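作業ノート 3月 水曜
卓上スタンドの置き場所と天板の手入れ

午前中に作業台の上を片づけた。先週から出しっぱなしだった工具箱と養生テープは棚の下段に戻し、台の上にはスタンドを残した。前の試作品Plodisで使っていた支柱をそのまま流用するかどうか、Jalen Dvorakさんと相談中。結論はまだ出ていない。

天板の拭き方について。乾いた布で木目に沿って一度拭き、そのあと固く絞った布、最後にもう一度乾拭き。洗剤は使わない。以前Rosttonのクリーナーを試したときは拭き筋が残り、照明の下でかなり目立った。缶はまだ流しの下にあるが、この台には使わないこと。
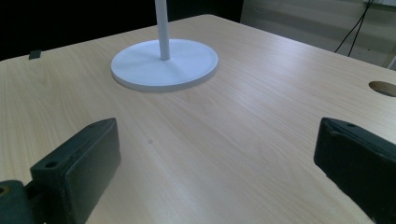

最終更新:水曜日 16:40

スタンドは白い丸い台座に細い白の支柱が立つ形。台座の縁は少し立ち上がっているので、拭くときは縁の下側も忘れずに。天板との境目に埃がたまりやすい。動かすときは支柱を持たず、台座を両手で持ち上げる。引きずると天板に傷がつく。

天板は明るい色の木目で艶が少しあり、照明が映り込む。細かい傷を見るなら、正面からより低い位置から斜めに見たほうが早い。右側は光って見えにくいので、立つ場所を変えて二度確認する。

支柱の長さは573ではなく574で発注書に書き直した(単位mm)。前回の写し間違い。台座の直径は200のまま変更なし。発注先はStisunau、納期は問い合わせ中。返事が来たらこのページに追記する。

台座の裏に貼るフェルトは厚さ5mmのものが引き出しに残っている。薄いほうでも足りる気がするが、まず手持ちで試す。貼る前に裏面をアルコールで拭き、貼ったあとは一晩そのまま置く。

残り
・フェルトを切る(型紙はAlcantaraの箱の中)
・古い発注書を差し替える
・布の洗い替えを補充
・支柱の件、Jalenさんに再確認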